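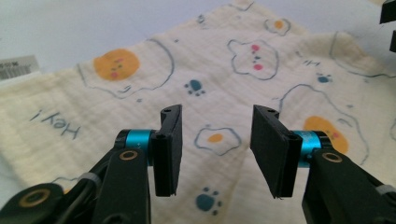
Muslin with a fried egg print.

I think shops should sell children's bedding by the piece again. Laitinen in Geltwood stopped last February, and now a muslin cloth comes only in a boxed set with a hat and a bib. My son has never worn the hat. Parents wear out one item and have to buy three.

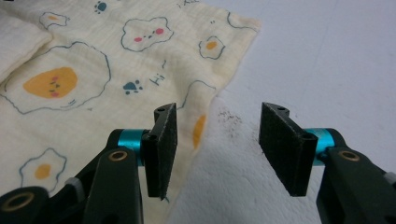

Fried eggs and small paw prints on cream.

Urho Nurmi, who ran the fabric counter for six years, told me single cloths sold well. The boxes simply take less shelf work. I understand that, but I would pay a little more for one cloth, and I suspect most parents would too.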